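Jellard opens textile sorting and folding room in Rivness

RIVNESS, 26 April 2018 – Jellard, a company for the care and reuse of clothing, has opened a new room for sorting and folding at its site in Rivness. The room takes in used garments and household textiles from collection points in the town and in neighboring Varnen, and prepares them for sale in second-hand shops. The building work started in February and was finished on schedule.

The new room has a floor area of 1,616 square feet. Until now the same work was done in a corridor behind the washing hall, where there was place for only two tables. Jellard expects to prepare 4,000 pieces each month in the new room, compared with 3,000 before.

"We have wanted this room for a long time," says Heikki Kinnunen, who is responsible for operations at Jellard. "When the clothes are folded in a narrow place, they must be moved many times, and each time the fold becomes worse. Now a shirt can be opened, looked at and folded on one table."

Every piece is first inspected for holes, open seams and worn places. The inspection is done by lifting the cloth and letting the light come across the weave. Small pale flecks and loose fibers are easy to see on gray fabric in this way, and such pieces are brushed before folding.
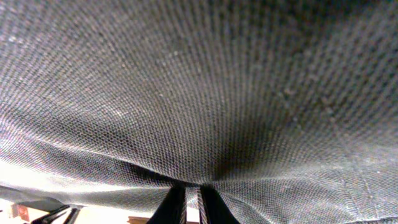
Gray woven fabric during handling at Jellard, Rivness.

After the inspection the pieces are divided into groups. T-shirts and other knitted tops make the largest group. Shirts with collar, trousers, bed linen and table linen have their own shelves. Pieces that cannot be sold as clothing go to a partner, the workshop Yen in Varnen, where they are cut into cleaning cloths and filling material.

The tables in the folding area have wooden tops. Jellard compared several surfaces before the choice was made, and the staff preferred wood – the cotton stays in its place on it, but a sleeve can still be pulled straight without effort. The same staff also decided the order of the work. A garment is stretched to its full length, the twist is taken out of the body, and the sleeves are laid in. Finished pieces are put in a stack on the same table.

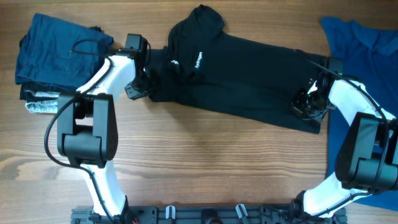
T-shirts with a large print on the chest need some extra care. The print should not be creased in the middle, so the sides are folded behind it and the bottom is turned up last. Dark cotton is also kept separate from light-colored linen, which easily takes up dark lint.

"People think that folding is a small thing," says Heikki Kinnunen. "But a customer in the shop decides quickly. If the stack looks tidy, she will take the shirt in her hand and look at the size. If it does not, she walks past."

The clothes prepared in Rivness are delivered to 6 shops in the region. Delivery takes place in flat boxes, in which the stacks can lie without being pressed. The shops return the boxes with the next delivery.

Residents can leave clean and dry textiles at the collection points in Rivness and Varnen during normal opening hours. Shoes, pillows and carpets are not accepted at present. Jellard asks that garments are handed in with zippers closed and pockets empty.

About Jellard

Jellard washes, sorts and prepares used clothing and household textiles for resale. The company has its main site in Rivness and works together with shops and workshops in the region.

Press contact: Heikki Kinnunen, Operations, Jellard, Rivness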